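Domestic Textiles and Care, Unit 6: Summer Bedding
Notes prepared by Abdelkrim Soliman. Revised 5 April 2021.

6.1 Scope

Unit 5, taught in February, dealt with quilts and wadding. The present unit covers sleeping mats laid over a mattress, and the order in which a bed dressed with one is cleared and cleaned. Sheets are mentioned only where they affect the mat.

6.2 Terms

Strip: a single length of bamboo.
Panel: a group of strips treated as one band of the mat.
Border: the cloth edging sewn over the cut ends.

Cloth and bamboo take up moisture at different rates. A border that has been soaked will shrink against the panels and pucker — the usual cause of a mat that no longer lies flat.

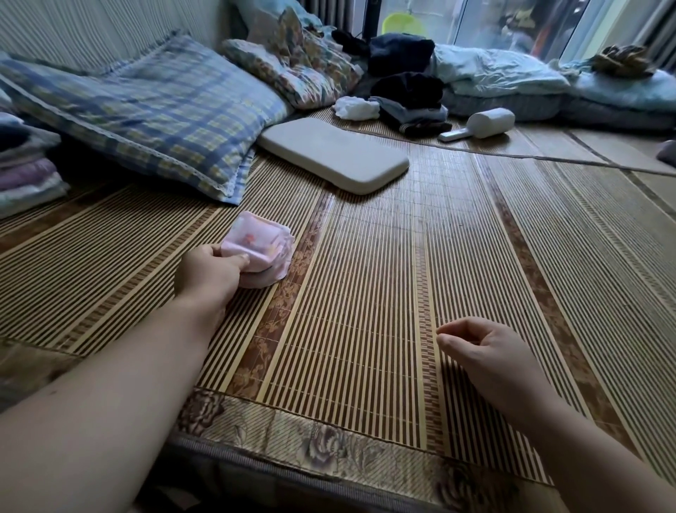 Clearing precedes wiping in all cases. Small folded items come off first, then pillows, then flat cushions. Foam is carried level and kept away from direct sun; pillowcases are removed at the bedside and sorted by trim. A lace edge, as on the plaid pillowcase, calls for a mesh bag and a low spin, while a plain printed case may go in with the sheets. Where the mat has a wide printed border of the kind seen here with the peony-like flowers, the cloth is treated separately from the bamboo: test the dye on a hidden corner, then dab, never rub.

6.3 Wiping

Work along the strips with a well-wrung cloth. Wiping across them pushes dust into the joins. Leave the mat flat until dry on both faces. Do not fold a mat across its strips; roll it, border outwards, and tie loosely.

6.4 Practical work

The sample mat in store is catalogue number 428. Record its condition on sheet 48 before and after wiping, noting lifted strips, loose stitching and any staining of the border. Written reports are limited to 2,000 words. Sheets go in the tray outside room 532.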